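# Small parts organizer or one big bin? Screws, fuses, sewing bits all mixed together

**posted by gritow_annex – March 5, 2023**

We moved in October and everything small that used to live in the kitchen drawers, the desk and the hall closet went into one storage tub. It's a 12 quart tub and it is full to the lid. Wood screws, picture hooks, wall anchors, fuses, spare buttons, bobbins, shelf pins, felt pads, two kinds of watch battery, furniture keys, and a lot of things I can't name.

I have looked at three ways to deal with it:

- Flat tackle-style boxes with movable dividers, stacked on a closet shelf
- A wall cabinet with a lot of tiny drawers (the one I saw at Plirkia had more drawers than I could ever label)
- A small carry case with drawers in the front and a handle on top

I rent, so I'd like to avoid drilling for the wall cabinet. The closet shelf is 12 inches deep and already has the vacuum attachments on it. I have a work table I can sort on, but I have to clear it the same day.

What I want to know is which kind holds up for mixed household stuff, and how you divide it. I've tried to sort the tub twice. Both times I ended up with fifteen little piles, ran out of containers and swept it all back in. Sewing things should probably stay out of the screws, but I'd like to buy one item and be finished.

Budget is low. I'd go up to what a decent pair of shoes costs, no more.

---

**curkach_lane**

Get the flat boxes. You can see everything through the lid and they're cheap. I have four of them, and one is only for fuses and bulbs.

Don't buy the kind where the dividers stop short of the lid. Small washers slide over the top when you carry it upright and you're back where you started.

---

**Plainbench**

I've had all three kinds. For what you describe I'd get the small carry case with drawers and skip the others for now. The wall cabinet is good if you have a shop. The drawers are so small that a furniture key won't lie down in most of them, and you have to label every one or you'll open ten to find a shelf pin. The flat boxes are fine for one kind of thing, like fishing gear or beads. For mixed stuff they get annoying, because the box you want is always at the bottom of the stack.

With a nine-drawer case you have to lump things together, and that is a help. Your fifteen piles are too many. Nobody needs drywall anchors in three sizes kept apart if there are six anchors in the house.

Depth matters more than the number of drawers. Measure the case at its deepest point, including drawer pulls, against your 12 inch shelf. If it sticks out past the edge it will get bumped.

Another thing to check in the store is whether the drawers have a stop at the back. Pull one out, slowly, all the way. On the first case I bought (a Yensuk, the smallest size) there was no stop, and I put a full drawer of brads on the carpet the first week. Some have a little tab you press to take the drawer out on purpose. Look for that.

How I'd sort it, in one sitting:

1. Put an old bedsheet or a baking tray on the table and tip out a third of the tub. Leave the rest in the tub with the lid on.

2. Pull out anything that is trash or a mystery. Bent nails, stripped screws, caps with no bottle. Mystery pieces go in one sandwich bag with the date on it. If you haven't opened the bag in a year, it can go.

3. Take out the watch batteries and put tape over the flat sides. Keep them up high in their own box if there are children around. I would not put them in a drawer with loose screws.

4. Set the case at the back of the table with the drawers facing you and leave the front of the table open for the piles. Three rows of three is easy to remember: fasteners on top, hanging and furniture hardware in the middle, sewing on the bottom. Clear drawers like these mean you can get by without labels for the first few weeks while you move things around.

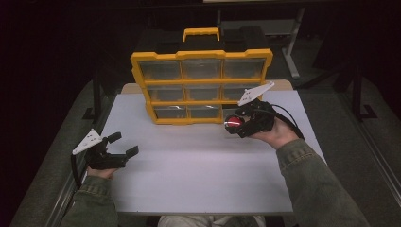
5. Fill each drawer no more than two thirds. An overfull drawer catches on the frame above it, and you will yank it.

6. Tip out the next third of the tub and repeat. If something doesn't fit one of the nine groups, see if it can go in with a neighbor before you start a new pile.

7. Label last, after a month or so of use. Masking tape and a marker is enough – printed labels only make you not want to change anything.

My own drawers, if it helps: short screws, long screws, nails and brads, anchors, picture hooks, felt pads and shelf pins, buttons, thread and bobbins, needles and snaps. Needles stay in their paper packet inside the drawer. Furniture keys don't go in the case at all. They're on a ring on a nail inside the closet door, where the nail was when I moved in.

One last point on weight. Screws are heavy. If you load the top row with them and carry the case by the handle it's fine, but if you leave three top drawers open at once a light case can tip forward. Open one at a time, or put the long screws in the bottom row and move sewing up. I ended up doing the second.

---

**gritow_annex**

Thank you both. I hadn't thought of only tipping out a third at a time and I think that's where it went wrong before. I'm going with the carry case. I measured the shelf again and it's a little under 12 inches because of the trim, so I'll take the tape with me.

Is there any reason to keep the tub afterward?

---

**Plainbench**

Keep it for the things that don't fit in a drawer. Extension cords, the drill charger, picture wire. Don't keep it next to the case, or small stuff will start going into it again.

---

**tabor_knob**

I use baby food jars, works fine. Mine are lined up on the windowsill in the laundry room. They do get dusty.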